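ロボット・自動化 掲示板 > イベント・見学
Trotik公開日に行ってきた(手持ちグリッパーの実演)

1 kumakichi_20
9月の公開日に行ってきました。Trotikは部屋が広くないので1回8人の入れ替え制、説明と実演で20分。
前半はZengの制御ソフトの話、後半が手持ちグリッパーで果物を扱う実演です。見るだけかと思ったら希望者は触れました。

2 nejimaki
果物は本物?

3 kumakichi_20
>>2
そこは聞いていません。りんごとみかんと、ざくろっぽい濃い赤の丸いのが同じ鉢に盛ってありました。大きさがばらばらなので、開き幅をその都度変えることになります。

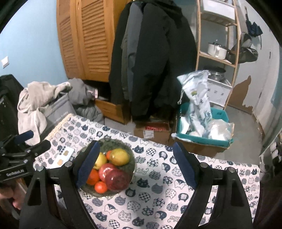 4 hakata_line3
猫柄のテーブルクロスいいな。
爪の内側は紺のパッドか。表面に凹凸があるやつ。うちの現場だと丸物は吸着で取るので、はさむ方式は傷が心配になる。

5 nejimaki
吸着は皮がでこぼこだと漏れるよ。みかんで試して諦めたことがある。はさむ方が無難。

6 hakata_line3
>>5
カップの選定次第だと思う。ベローズ型ならいける。去年の11月にCumcombeの展示で柑橘を吸着で流していたし、落としたのは見なかった。

7 kumakichi_20
>>6
1個ずつ流れてくるならそうかもしれません。山盛りだと隣に当たるので、爪を入れる隙間の方が問題でした。自分は端のみかんから取りました。真ん中のりんごは後回しです。

8 tofu_mentai
子ども連れで行けますか。18日の回に申し込もうか迷ってます。

9 kumakichi_20
>>8
見学は年齢制限なし、触るのは16歳以上と言われました。駐車場はないので電車で。

10 nejimaki
Nisleyの見学会は触らせてくれなかったから、それだけでも行く価値はあるな。説明はどうだった?

11 kumakichi_20
>>10
ソフトの話は早口で、半分くらいしかメモできていません。資料は帰りに紙で配られました。

12 hakata_line3
パッドの材質と交換の頻度が書いてあったら教えてほしい。

13 kumakichi_20
>>12
見ましたが載っていません。問い合わせ先はあるので、メールしてみます。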